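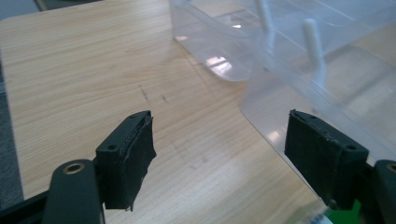
Home tips: keeping a shared tablet's social feed under control

Azadeh Vahidi, Plevolville

A tablet kept in the kitchen or workshop picks up the viewing habits of everyone who uses it. Within 19 days of normal use, ours was recommending knife sharpening to the person looking for bread recipes. The settings below are for the Nivo app, and the menu names may differ in other apps.

1. Create a separate profile for each user. Nivo allows 6 per device. Feed history is stored by profile, so one login for the whole house mixes everything.

2. Turn off autoplay under Settings, Playback. Video that starts by itself is counted as watched after 2 seconds and will affect what you are shown next.

3. Set the feed to "Newest first." The app returns to the ranked feed after each update, so check again when the version number changes.

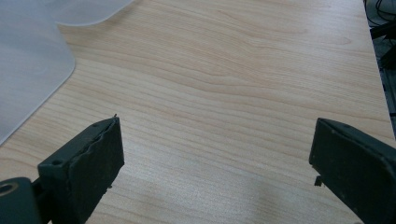
4. Clear the search history once a week. We do it on Thursday, along with wiping down the screen. Use a dry microfiber cloth and lock the device first, or the cloth will like and share posts.

5. Mute words, not accounts, when the problem is a topic. Muting "giveaway" removed most of the clutter from our profile. Muted words are not copied between profiles and have to be entered again.
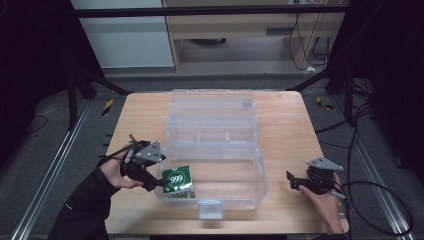 6. Save how-to posts to named folders. The default Saved list has no search, and mine reached 901 posts before I sorted it. Make the folders narrow: "hinges," "glue," "drill bits." The clear plastic box with the open lid is the same idea, with its tray divided into compartments and the small green box marked 999 sitting in one corner. Delete any folder you have not opened since December.

7. If the tablet sits on a Šimko stand, disable auto-rotate. Tilting the stand reloads the feed and loses your place.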